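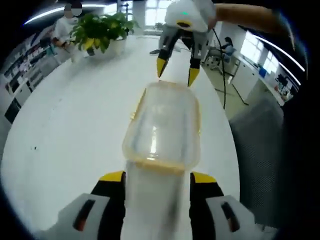
Clear container with yellow edging and side latch, on a white table.

Home | Programs | Reports | Partners | Contact
Print this page | E-mail this page

Household Food Storage and Waste Reduction
Progress report to the Zanetti Fund, period ending June
Prepared by Janka Doležal, Visora

1. Status

The project is on schedule and within budget. Enrollment closed with 208 households in the Esitlow district. Each household received a starter set of reusable containers, a set of date labels and a paper waste diary. Diaries are collected every two weeks and entered by hand. Entry is current through the fourth collection round.

2. Work completed

Baseline weighing was carried out before the sets were handed out. Households kept all discarded food in a separate bag for 5 days, and the bags were weighed at the two drop-off points. Peels, bones and coffee grounds were recorded separately from food that could have been eaten. The split matters for the final analysis, as the earlier pilot mixed the two and its totals could not be compared with anything.

Label sheets were reprinted once. The first batch used an adhesive that failed in the freezer. The replacement stock holds at freezer temperature and comes off in warm water. The cost of the reprint was absorbed under printing and did not require a transfer between budget lines.

Trusport handled delivery of all sets. Eleven deliveries were repeated after the resident was out. No charge was made for second visits.

3. Diary returns

Returns were complete for the first two rounds. In the third round, 47 diaries came back late and were accepted under the grace period set out in the work plan. Most of the late diaries came from apartment buildings where the collection box had been moved during lobby repairs. The box is back in its former place.

The most frequent entries so far are bread, cooked rice and leafy greens. Dairy appears less often than expected. Entries for leftovers are uneven in detail; some households write "dinner" and a weight with nothing more. The diary form has been revised to add a line for the main ingredient, and the new form goes out with round five.

4. Budget

Spending to date follows the approved plan except for scales. Two kitchen scales at the north drop-off point drifted out of tolerance and were replaced. We request approval to move $2,000 from travel to equipment to cover the replacements and a yearly calibration. Travel is underspent and the transfer would not affect any planned visit.

5. Open items

- Written confirmation of the transfer in section 4.
- Comments from the Fund on the revised diary form.
- Access to the south drop-off point after 6 p.m., under discussion with the building manager.

6. Next period

Second weighing, same method and same bag type as the baseline. Entry of rounds five through eight. A short phone survey on which container sizes are in use and which are left in the cupboard. Draft tables will be sent with the next report; no results will be released outside the Fund before then.

Contact: Janka Doležal, project office, Visora | © Visora. All rights reserved. | Back to top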